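4 腕部视角遮挡的处理与实验

4.1 问题的说明

前一节介绍了Prulico的整体结构。本节讨论其中一个具体的部分，即当夹爪自身占据图像的很大面积时，策略怎样利用剩下的信息。这个问题在双臂整理类任务中经常出现，但是在已有的文献里，它多数时候只作为实现细节被提到一两句。我们认为它值得单独研究。

腕部相机和固定在工作台上方的相机有很大的不同。固定相机的背景基本不变，物体在图像中的运动就是物体在空间中的运动。腕部相机随手臂一起移动，所以桌面、物体和房间都在图像中运动，而夹爪的安装板和手指在图像中几乎保持静止。对于用模仿学习训练的网络来说，这一块静止的区域有两个作用。第一个作用是有益的：手指的位置给出一个稳定的参考，网络可以比较物体与手指之间的相对位置。第二个作用是有害的：手指开合的状态与示范者的下一个动作有很强的相关性，网络容易只根据手指的开合来预测动作，而忽略物体实际在什么地方。

我们在早期的实验中多次看到第二种情况。用Solberg作为策略训练之后，手臂能够沿着与示范很相似的轨迹下降，然后在物体的旁边闭合，再按照正常的速度抬起，移动到盒子上方并打开。从动作的形状来看，整个过程是完整的，但夹爪里面没有物体。检查网络的注意力分布时，我们发现在闭合之前的一段时间内，大部分注意力集中在手指的内侧边缘，只有较少的部分落在物体上。

一种直接的解决方法是把夹爪区域完全遮住。我们试过这种方法，结果不理想。遮住以后，网络失去了判断相对位置的依据，在最后的接近阶段出现明显的左右摆动。因此，问题可以更准确地表述为：怎样减少网络对手指状态的依赖，同时保留手指作为空间参考的作用。

4.2 方法

Prulico的处理分为两个步骤。

第一步是得到夹爪区域的掩码。因为相机与夹爪固定在同一个连杆上，安装板在图像中的位置只由标定决定，手指在图像中的位置由标定和开合量共同决定。我们在标定时让夹爪从全开缓慢运动到全闭，同时记录图像，然后对每一个开合量保存一张掩码。运行的时候，根据编码器的读数取出最接近的一张，不需要额外的分割网络。这样做的优点是速度快，缺点是当相机支架发生松动时掩码会出现偏移。为了减小这种影响，我们把掩码的边缘向外扩展几个像素。

需要说明的是，掩码只包括本侧手臂的夹爪。另一侧手臂的夹爪有时也会进入图像，但我们不把它遮住。它的位置对于双臂的配合是有用的信息，并且它在图像中不是静止的，不会产生前面所说的问题。

第二步是在训练中对掩码内的内容进行替换。对于一个训练样本，我们以一定的概率把掩码内的像素换成同一标定序列中另一个开合量下的像素。替换之后，图像中手指的外形仍然合理，手指根部的位置也没有改变，但是手指的开合与示范动作不再一致。网络在这样的样本上不能通过手指的状态推断动作，必须从物体和桌面的部分寻找依据。真实的开合量仍然作为一个低维输入提供给网络，但我们在同一个样本上把它也随机置零，否则网络会从这个输入中得到相同的捷径。

替换会产生一个小的困难。当手指从闭合换成打开时，原来被手指挡住的区域会露出来，这一部分没有真实的像素。我们比较了三种填充方式：用桌面的平均颜色填充，用相邻时刻的图像经过对齐后填充，以及用随机噪声填充。第二种方式看起来最自然，但它依赖手臂位姿的精度，在快速运动时有重影。最后我们选择了第一种方式。它比较简单，在我们的任务中成功率与第二种没有可见的差别。

替换的概率是一个重要的参数。如果概率太小，捷径仍然存在；如果概率太大，网络在真正需要观察手指时，例如判断物体有没有在指间滑动时，表现会变差。我们采用的办法是让概率随训练过程逐渐下降。训练开始时多数样本都经过替换，到训练的后期只保留一小部分。这个顺序的理由是，网络在早期形成的特征对后期有比较大的影响，所以应该在早期就让它学会观察物体。相反的顺序我们也试过，即概率从小到大，结果比固定概率还要低一些。

4.3 数据与平台

训练数据来自Oratia。这是我们在本项目中收集的双臂桌面操作数据集，包含4,000条示范，内容是把小型物品放入敞口的盒子、从盒子中取出、以及在两个夹爪之间传递。每条示范包括各腕部相机的图像、关节角度和夹爪开合量。操作者通过主从方式控制手臂，在示范过程中只能观看桌面本身，不能观看相机的图像。

数据在普通的实验室房间中收集，我们没有使用幕布或者隔板遮挡背景。这个决定是有意的。腕部相机在手臂抬起的时候会看到桌面以外很大的范围，如果背景过于干净，训练出的策略换到别的房间时会受到影响。在Oratia中，背景里的物品会随着房间的日常使用而变化，我们没有对此进行整理。

硬件平台称为Sokico，由两条相同的手臂组成，每条手臂末端装有平行夹爪和一个小型相机。相机位于夹爪的后上方，看向手指的前方。选择这个位置有两个原因。如果相机放在手指的侧面，手指对桌面的遮挡会比较小，但是另一条手臂靠近时容易碰到相机。如果相机离夹爪更远，视野会更好，但支架变长，运动停止时会有振动。现在的位置是两者之间的折中，它的代价就是夹爪在图像中占据的面积较大。

图像在输入网络之前缩小到统一的尺寸，并做颜色的随机扰动。我们没有使用随机裁剪，这一点与Solberg的原始训练流程不同。随机裁剪会改变安装板在图像中的位置，使空间参考变得不稳定。为了公平，Solberg在本节的全部实验中也不使用随机裁剪，其余的设置保持不变。

4.4 真实平台上的结果

我们在Sokico上进行了800次试验，Solberg和Prulico各占一半。两种方法交替进行，以避免光线和相机温度的变化只影响其中一种。每次试验开始之前，由操作者按照事先生成的列表摆放物品和盒子，列表对两种方法是相同的。如果物品最终完全位于盒内，并且盒子没有翻倒，则记为成功。

Solberg的成功率为58%，Prulico的成功率为79%。提高主要来自抓取阶段。在Solberg的失败中，最常见的一类是夹爪在物体旁边提前闭合，这与4.1节的观察一致。使用Prulico以后，这一类失败明显减少，但没有消失。剩余的提前闭合多数发生在细长而颜色较深的物体上。这种物体与手指的颜色相近，当它的方向又与手指接近平行时，网络有时会把物体的边缘当作手指的边缘。

放置阶段的改善比较小。两种方法在这一阶段的失败有相似的表现，即物体的一端已经进入盒子，另一端搭在盒子的边沿上。我们检查了记录，认为这与手指的捷径没有关系，主要是因为物体被抓住的位置偏离中心。策略没有被训练去估计这个偏离，所以只按照示范中的平均情况来放置。

另外有一个结果需要如实报告。在从盒子中取出物品的任务上，Prulico在盒壁附近的动作比Solberg更慢，有时会停留一段时间再继续下降。停留并没有导致失败，但是使完成时间变长。我们目前的解释是，盒壁和手指在图像中靠得很近，而训练时的替换让网络对这一区域的信任降低了。这个解释还没有得到验证。

4.5 视野组成的分析

为了理解两种方法的差别，我们对腕部图像按照内容分为四类区域：本侧夹爪，桌面与桌上物品，另一侧手臂，以及桌面以外的房间。图6是这种视角的一个例子。本侧夹爪的安装板和两根平行的手指位于图像下方的中部，手指向上伸到接近桌面远端的位置，并且略微失焦。任务相关的细长深灰色物品和白色敞口盒子都在右侧，盒子只有一部分可见。房间背景占据了桌面远端以上的大部分图像，其中成排的浅色木箱有很强的纹理。

这种分布对策略是不利的。从梯度和纹理的强度来看，背景中的木箱、椅子和显示器比白色桌面更容易激活浅层特征，而需要操作的物品只占很小的面积。我们对两种网络分别计算了四类区域的注意力比例。Solberg在接近阶段把最多的注意力放在本侧夹爪上，其次是背景。Prulico在同一阶段把最多的注意力放在桌面与物品上，对本侧夹爪的注意力降低，但仍然高于背景。最后这一点符合我们的设计目的，因为手指应当继续作为参考。

图6 Sokico一侧手臂的腕部相机图像。右侧边缘可见另一个夹爪状机构的尖端部分。

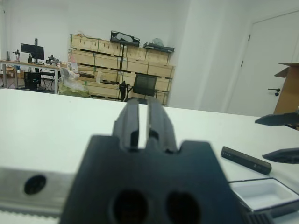
替换掩码内的像素之后，策略是否还需要真实的夹爪开合量作为输入？

仍然需要。在去掉这个输入的对照训练中，策略能够正常接近物体，但是在闭合以后经常不能确定是否应该抬起，有时会重新打开夹爪。图像中的手指可以提供一部分开合信息，但当手指失焦或者物体很薄时，这种信息不够精确。因此我们保留开合量，只在被替换的样本上随机置零。

背景区域的注意力在两种方法之间差别不大。这说明Prulico的替换只影响网络对夹爪的依赖，对背景没有直接的作用。为了进一步检查，我们把测试图像中桌面以外的部分换成单一的灰色，然后在离线数据上比较动作预测的误差。两种方法的误差都有上升，上升的程度接近。也就是说，两种策略都在某种程度上利用了房间作为定位的线索。在固定的房间里这不一定是缺点，因为门框和墙角可以帮助网络估计手臂的姿态。但是如果把平台移到另一个房间，这种依赖可能造成性能下降，我们在第5节中对此做单独的测试。

4.6 局限

本节的方法假定夹爪的外形在图像中可以由开合量决定。对于平行夹爪这个假定成立，对于多指手或者带有柔性指尖的夹爪则不成立。柔性指尖在接触物体后会变形，标定序列中的掩码不能覆盖这种形状。使用运行时的分割网络可以解决一部分问题，但会增加延迟，我们还没有在Sokico上测量过这个延迟对控制的影响。

标定序列是在无接触的情况下记录的，所以替换进来的手指之间总是没有物体。当原始图像中手指正夹着物体时，替换会把掩码范围内的一小部分物体也去掉。我们对抬起以后的时间段不做替换，以避免产生错误的样本。这个时间段的划分目前依靠电流的阈值，对于很轻的物体，阈值需要手动调整。

4.7 与数据规模的关系

增加示范的数量能否得到同样的效果，是另一个需要考虑的问题。我们用Oratia的不同比例的子集训练了两种方法。在较小的子集上，Prulico的优势最大；随着数据增加，差距变小，但在全部数据上仍然存在。我们注意到，增加数据并没有改变手指状态与动作之间的相关性，因为每一条新的示范都含有同样的相关性。数据变多以后Solberg的改善，主要来自物体位置的覆盖范围变大，使得错误的闭合也更接近物体。

子集的选取方式对结果也有一些影响。如果按照收集的时间选取较早的部分，两种方法的成功率都低于随机选取，原因可能是操作者在早期还不熟练，动作中有较多的停顿。后面各节中涉及子集的实验都使用随机选取，随机种子与训练配置一起保存。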